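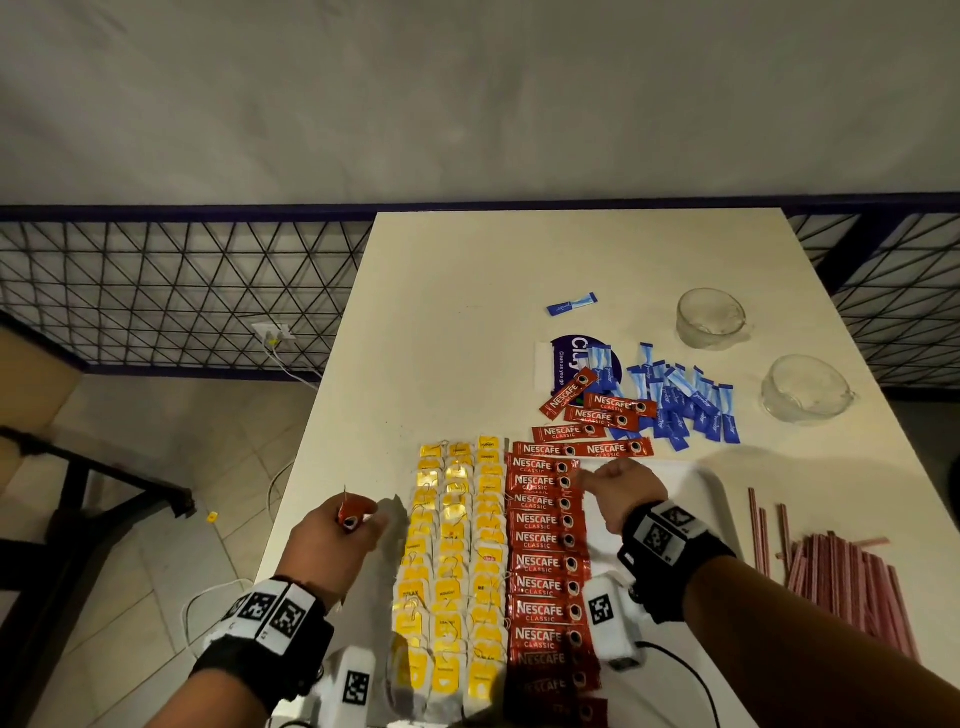
Tea, coffee and sugar sorted on the Level 5 pantry table, Bromwood. Photo: Collillow

FOR IMMEDIATE RELEASE
By Berenice Cisneros, Collillow
December 2020
42 shares | 7 comments

COLLILLOW ROLLS OUT TIDY PANTRY PROGRAM AT BROMWOOD

Everything in rows, one type to a row, wrappers in the bin before you leave

Collillow, the office services firm that looks after the shared floors at Bromwood, has started its tidy pantry program. It's called Avow. Went live on Level 5 this week, other floors to follow in the new year.

The idea is a simple one. Hot drink supplies come out of the cartons and go on the table in straight columns. Tea bags on the left, tags facing up so you can read them. Coffee sticks next, lined up flat and overlapping like roof tiles. Sweetener after that. You walk up, you see what's there, you take one, you go.

Before Avow the supplies sat in one deep bin beside the sink. Everything in together. People dug through it for a tea bag and came up with a fistful of sugar, and half of what came out never went back in. Pantry staff were spending the first part of most mornings picking split sachets out of the bottom and wiping the sugar off everything else.

"We had complaints, mostly about the sugar," said Berenice Cisneros, pantry lead for Collillow at Bromwood. "Ants too, back in April. So we tipped the lot out on the table one afternoon and started sorting, and people kept wandering in and taking things from the rows while we were still going. I thought, well, leave it like that then."

The trial table is the long white one near the railing, same spot as before. No new furniture was bought. The chairs stay.

What goes on the table:

Tea bags, in upright columns, strings tucked in
Classic coffee sticks, one column, printed side up
Sweetener packets, dark blue and light blue kept in seperate columns
Sugar sticks, to the side
Stir sticks, to the side
Glass cups at the back

Staff asked early on why the two blues are kept apart. Quicker to count at restock, and quicker to find if you always reach for the same one. Ms Cisneros said the blue packets were the hardest part of the whole job, as they slide over each other and the column starts to lean once a few are gone from the middle.

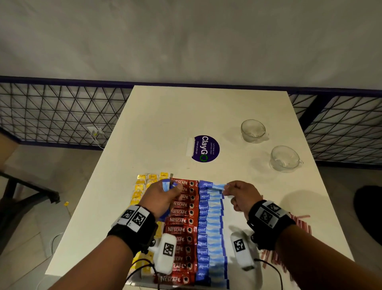
Straightening up takes a couple of minutes if it's done often and a good deal longer if it's left till Friday. Pantry staff will go over the rows first thing, again after the lunch rush, and once before lock-up. Tenants are asked to help out in between. Take from the near end of the column. If you pull one from the top, close the gap. If you picked up the wrong one put it back where it came from and not on the nearest pile.

Loose piles are fine for sugar and stirrers. We did try rows for the stirrers. Gave up.

The sign on the table is the ClayGO one, Clean as you go, and it stays put in the middle where people can see it from both sides. Please don't move it to make room for lunch. Please don't put cups on it.

WHAT TENANTS NEED TO DO

Empty wrappers and used tea bags in the bin, not on the table, not in the sink. Wipe up spilt sugar straight away, cloths are on the hook. Rinse your glass and put it on the rack. If a column runs out, tell the desk, don't open a new carton yourself. Cartons opened by tenants was the main reason the old count was never right.

Own tea and coffee brought from home goes in the cupboard with a name on it. Not on the table. Anything unlabelled will be treated as shared.

ABOUT THE COUNT

Avow also changes how stock is ordered. Staff count the rows at the start and end of the week and order off that. The old way was a standing order that took no notice of what got used, so the cupboard filled up with one flavour of tea and ran dry of coffee. First count has been done, nearly 42 tea bags left over from the old bin that were still in good nick. Those go out first. Torn or damp ones were chucked.

"I'm not going to promise it'll look like this every day," Ms Cisneros said. "It's a pantry, people are in a hurry. But it's easy to put right when it's already in lines. You can see the one that's crooked."

NEXT FLOORS

Level 7 is next, once the new bench is in. That pantry is smaller and the table is round so the layout will need a rethink, possibly short rows with the coffee in the centre. Suggestions welcome. The ground floor kitchen is not part of the program for now, as it is run by the cafe.

The Tshabalala Room, used for visitor meetings, gets a cut-down version on a tray. Tea, coffee, one kind of sweetener, stirrers. Tray gets reset after each booking so please let the desk know when your meeting ends early, otherwise the next group walks in on your wrappers.

There is no charge to tenants for any of this. Supplies remain covered under the existing floor agreement.

Comments and requests can be left in the box beside the pantry door or at the Collillow desk. Requests for other brands or flavours will be looked at with the next order. Decaf has been asked for allready, we know.

ABOUT COLLILLOW

Collillow provides pantry, cleaning and front desk services to shared offices. Bromwood is a multi-tenant office building on a site first built on in 1851, and Collillow has managed the shared floors there since the last refit.

Media and tenant enquiries: Berenice Cisneros, Collillow desk, Level 5, Bromwood. Desk is staffed mornings only over the holiday break.

ENDS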